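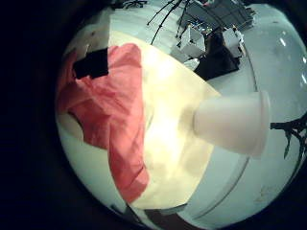

Tindon is our two-armed cloth cell, and keeping it in decent shape has been mostly my job since last August. It picks up shirts and sheets and (on a good day) folds them! People always ask me about the folding, but I spend far more of my time on screws, pads, plugs and lenses, so this gallery is for anyone who likes that side of things. The first thing I check is the wrist camera, and for that I just lay out something with a nice long edge. The cream sheet next to the pink cloth does the job. Its right edge runs off on a long diagonal and bends more the closer it gets to the rim of the lens, and I'm so used to that bend by now that a flat picture looks strange to me. A white cup lying on its side is handy too — a plain, pale shape on a pale sheet is a pretty mean test of exposure. If I can make out the rim, I leave the settings alone and go get a coffee.

Inside the hand

I get to know the hands mostly from underneath. There's a blue board, a silver gear with its teeth out in the open and a dark motor next to it, all packed in closer than I'd like when I'm holding a screwdriver. The black pads on the fingers are what touches the cloth. I wipe them with a lint-free rag before every session, and I look at the gear while I'm down there. Knit is the worst for fuzz. I've pulled little wads of it out from between the teeth with tweezers and it is weirdly satisfying.
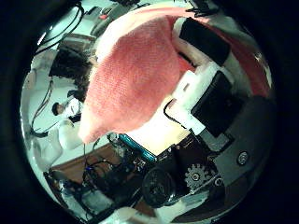

Pads, screws and grip

I keep a log in Tokance, the little maintenance tracker we use at Simiyu, and it nags me every 300 grasps to look at the pads and every 1000 to take them off and put new ones on. The first number I follow to the letter. The second I treat as a suggestion, and I've swapped pads early plenty of times when a corner was starting to lift. They go on at a slant and it's easy to get one a hair crooked, so I line up the long side first, press from the middle outward and leave it overnight if I can.

Screws get a dab of the mild threadlocker, never the strong stuff. I used the strong stuff once. I ended up drilling out the head and ordering a whole new side plate from Esen, then waiting 2 weeks for it to show up, which is a long time to look at a hand with a hole in it.

Once the pads are on I do a corner pinch on an ordinary shirt, left hand first. I start with the fingertip barely touching and bring it down in small steps until it gets hold of the fabric and leaves the table alone.

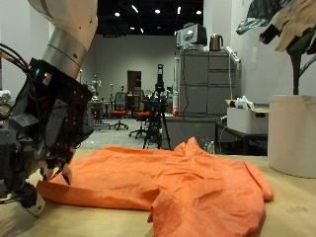 Left hand at the near corner of the orange shirt, indicator lights on.

I love a bright shirt for this, by the way. Orange on a pale tabletop shows every crease, and I can see from across the room how the fabric is sitting under the finger. The black, orange and red cables coming out of the side of the hand are the other thing I watch. I like a loose loop there, with enough slack for the wrist to turn all the way around in both directions. Before I run anything at speed I turn the wrist slowly by hand command and follow the bundle with my eyes the whole way. If it tugs, I redo the tie.

Then it's both arms together, which is my favorite part of the whole routine. I run them slow, one hand holding down its end of the shirt and the other lifting a corner, and I stand there with my finger near the stop button listening for clicks.

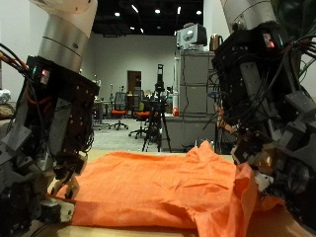
If I do hear a click, I stop both arms and work each finger on its own until I've found the one that's making the noise. It's usually grit in a gear. Last time it was a loose bracket, and I had walked past that bracket for a month! I've now put a stripe of paint across the screw heads I can reach, so a turned one shows up right away.

My notes from the last full service, for anyone keeping a similar cell going:

March 11, 2025
Pads replaced on both hands
Gears brushed out, no grease added
Lens wiped, exposure left as it was
Right wrist cables retied, 2 ties swapped for hook-and-loop straps
Still to do: order more pads, label the plugs on the board side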